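Ticket: Shared kitchen arm, Camevora site, second floor
Opened by: Facilities desk
Status: Open, monitoring
Category: Automation / staff impact
Priority: Medium

Summary
The Minico arm was brought in to take over the kitchen reset between lunch sittings. It has been stopping part-way through the microwave check, and the facilities team is finishing the job by hand. Staff have asked who is responsible for the kitchen when this happens. Both points are covered in this ticket.

Background
Before the arm, one member of the facilities team spent most of the lunch period clearing the counter, checking the microwave and putting things back beside the sink. Under the new rota that person moved to the post room and goes up to the kitchen only when called. The arm covers two sittings and up to 200 people a day. McIntyre supplied the installation and Vustard hosts the task software. All layout changes are tried in the simulator before they go onto the real arm.

Reported fault
The arm approaches the microwave door, stops short of the handle and raises a "target uncertain" alert. The alert goes to the post room. Whoever is there has to leave the sorting, walk up two flights and either clear the alert or do the work. Since the change in December there have been 918 alerts from this kitchen, out of 2,770 resets. The team was told to expect one or two a week.

Log

Entry 1
Restarted the controller. Ran one reset with nobody in the kitchen. Completed. Ran a second straight after and it stopped at the door. No error other than the usual alert.

Entry 2
Checked the gripper for wear and the base bolts for movement. Nothing found. Cleaned the camera covers. Three resets completed, then the alert came back. Ruled out dirt as the main cause.

Entry 3
McIntyre asked for the handle position to be measured again. The stored position was 8 mm out from the measured one. Corrected it. Alerts dropped for two days and then went back up.

Entry 4
Spoke to the lunch staff. They had stopped using the end of the counter by the microwave because they did not want to be blamed for setting the arm off. Things were being left on the floor by the sink instead. Told them to use the counter as normal and to let us worry about the arm. Added a notice saying the same.

Entry 5, May 14, 2024
Vustard ran the simulated kitchen with the counter in use and sent the views over. Their engineer's note says the door approach should be judged with items left out, as the original tests were all done on a clear counter.

Simulator views: the counter, the microwave door and the vases.

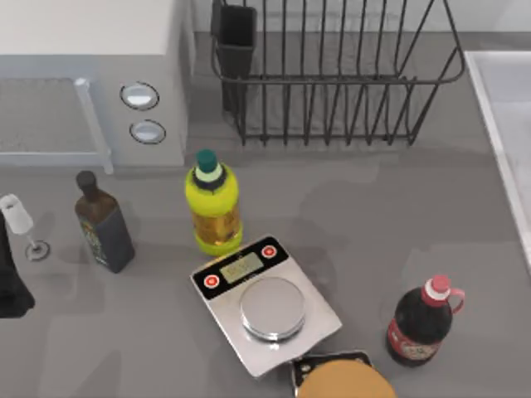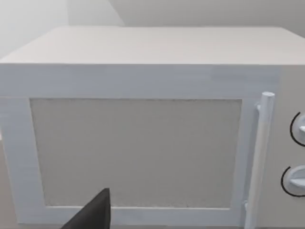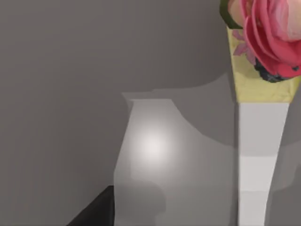

Entry 6
Vustard's finding is that the approach path was tuned too tightly. The arm slows down for the handle, loses confidence in its own position and gives up. A wider tolerance has been written and is passing in simulation. It goes onto the real arm after the next late shift, with one of us standing by the stop button for the first full day.

Entry 7
Meeting held with the post room and lunch staff. Points raised:

- Being called away from sorting several times a day is harder than doing the whole kitchen job was. The alerts come at the busiest time for both.
- The rota gives no time for alert cover. It is being counted as post room time, so the post room looks slow on paper.
- Staff want to know how to pause the arm themselves. At present only facilities have been shown.
- One person asked to go back to the kitchen post. She liked seeing people at lunch. This has been passed to the line manager.

Actions
1. Load the new tolerance and record every alert for two weeks.
2. Add a half-hour of alert cover to the post room rota for each sitting, starting straight away.
3. Show all lunch staff the pause button and the restart steps. Training sheet to be kept on the inside of the cupboard door.
4. Ask McIntyre for a local chime, so that someone already in the kitchen can clear a simple alert without a call downstairs.
5. Review the lunch post. If alerts stay above five a week, the part-time kitchen hours go back in.

Notes for whoever picks this up
Do not close the ticket on the strength of the simulator results alone. Entry 3 looked fixed for two days as well. If the arm stops, write down which sitting it was and whether anyone was using the counter. The alert record does not store either.

Next update due when the two weeks of records are in.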